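FOR IMMEDIATE RELEASE
August 16, 2021

Can a machine lay a tea tray yet? Darusach says not quite, and puts out the numbers

BRENDUM - Home automation firm Darusach today publishes results from its first household chores trial, run with hospitality supplier Joshi. Short version: carrying, mostly yes. Wiping, getting there. Cloth, no.

The company's Wovetti arm was given 1,190 attempts at small jobs taken from homes and guest rooms. Clearing cups, moving saucers, wiping tables, folding and placing napkins. It finished 900 of them without help. Hard surfaces and rigid items did best by a long way. Napkins did worst, with a success rate well under half, and most of the misses came at the last step, when the cloth has to be pressed flat and left alone.

People do that part without looking. Both hands, one push, done. Wovetti has to find the edge of the cloth first, and on a tray with a cup and saucer already on it there isnt much room to go looking.

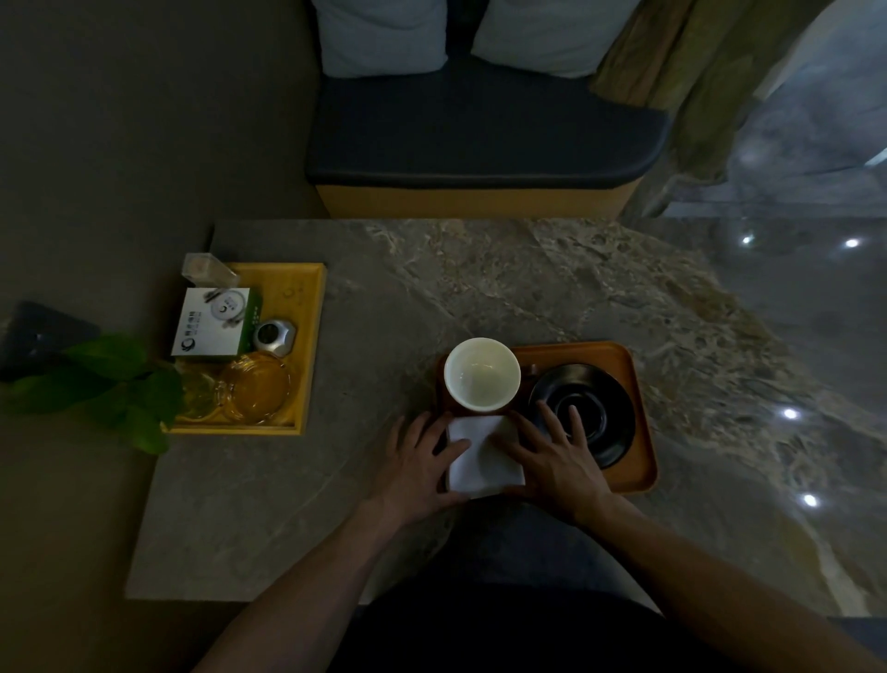 Napkin work by hand: a folded white napkin on a serving tray, with a white cup and black saucer.

Darusach is not announcing a product for the home. No launch date, no price. The firm expects shop-floor use to come first, in back rooms where trays are all one size and things stay were they are put.

A second round of trials begins in March with 3 new tasks: wiping round objects without moving them, stacking saucers, and folding a napkin from flat. Joshi will supply the tableware again. The full task list, 81 pages with every failed attempt logged, is free on request from the Darusach press desk.

About Darusach
Darusach builds and tests light robot arms for kitchens, shops and guest rooms. Based in Brendum.

Press enquiries: Darusach press desk, Brendum. Review copies of the report by email only please.

ENDS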